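Project Lira: Final Report
Teaching a Cleanup Task by Hand

1. Goal

Lira set out to teach a two-armed robot to pick up spilled material from a shallow tray and put it back in a plant pot. We compared two ways of showing the task. In the first, a person does the work with bare hands while a head camera records. In the second, a person drives the robot by remote control. Our robot was a Drestix bench unit with two arms, on loan to the department from February on.

2. Showing the task by hand

The task area is a light-rimmed tray in a corner, with an orange pot and artificial plants. Clay pebbles go into the pot. The dark granules on the tray floor are much smaller and have to be swept into a pile first. The person sits or stands over the tray and works with both hands — one usually collects pebbles while the other gathers granules.

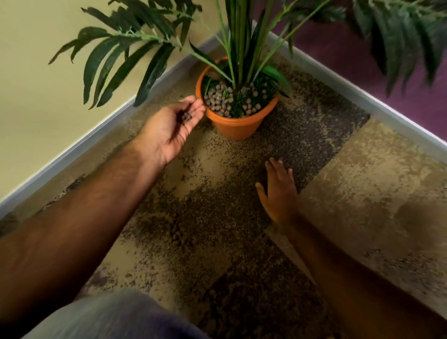 Dong objected to this at the midterm review, saying that bare hands make the job look easier than it is, and that a gripper with two fingers will never cup a palm full of pebbles. The objection was fair. We kept the hand recordings but added a rule that pebbles should be pinched in small groups whenever possible. Palm carries were labeled separately so they could be left out of training.

We recorded 80 demonstrations by hand. Each was cut into short segments labeled reach, pinch, carry, release or sweep. After we removed segments where a hand left the view, 794 remained. Labeling took longer than recording, mainly on account of the sweeps, which have no clear start.

The hardest part for the labelers was telling a pinch from a sweep when both hands were low in the tray and close together. The fingers hide the pebbles at the moment of contact. We settled on the motion just before contact as the deciding cue and relabeled the early recordings to match.

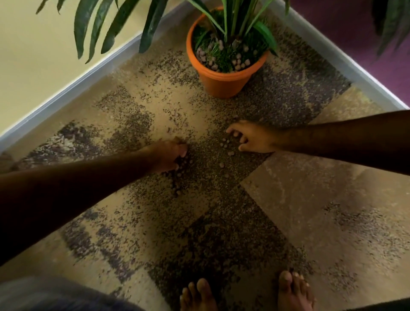 3. Showing the task by remote control

For the second method we used the Pravska controller, a pair of handles that move the two arms. We collected 30 demonstrations this way. The drivers needed practice before their runs were usable, and the practice runs are not counted. Sweeping was slow because the handles give no sense of how hard the gripper is pressing on the tray. Two drivers pushed too hard and stopped the arm.

4. Results

The model trained only on hand recordings reached for the right places but closed the gripper too early. The one trained only on remote control closed at the right time but often ignored pebbles near the rim. Training on the hand segments first and the remote control runs second gave the best result: 12 pebbles returned to the pot in the final test run. Sweeping did not work well with any of the three.

5. Remaining work

The sweep label should be split into a push and a gather. We would also like to repeat the remote control runs with a softer gripper pad — the current one slides on the clay.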